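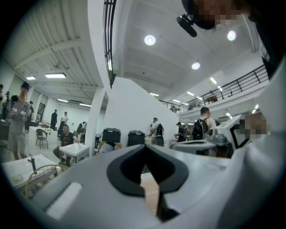

Small tables, big hall

The play kitchen corner has a cloth on its table at last, and I'm a bit in love with it! It's beige and pink, with a pale flower and a checkered border, and the word "flower" written across it in curly letters (look for "jasmine" too, in much fainter script). Tímea Antal found it in April, at the Nastthorpe market, and it has been waiting in a drawer ever since.

The table is small and square, so a bowl and a handful of toy food fill it nicely. Corn is my favorite of the whole food box — bright yellow and very easy to spot when it rolls under something.

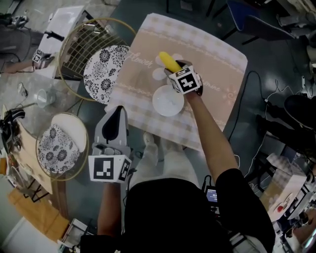
Corn over the white bowl, with the floral stools alongside.

Those stools deserve a mention as well. Round seats, gold wire frames, black-and-white floral cushions... they shouldn't go with a pink cloth and I think they look great with it. If you have spare cushions at home in any pattern at all, bring them along, we'll find a seat for them.

Next on my list is the hall itself. With white walls and all those lights it stays lovely and bright, and I'd like to hang something cheerful from the balcony railing — paper flowers, maybe? I have 300 sheets of tissue paper and plenty of string.
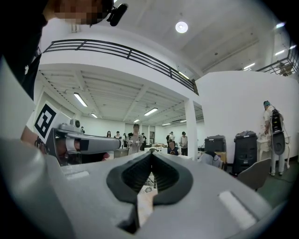

The hall, with the balcony curving across it.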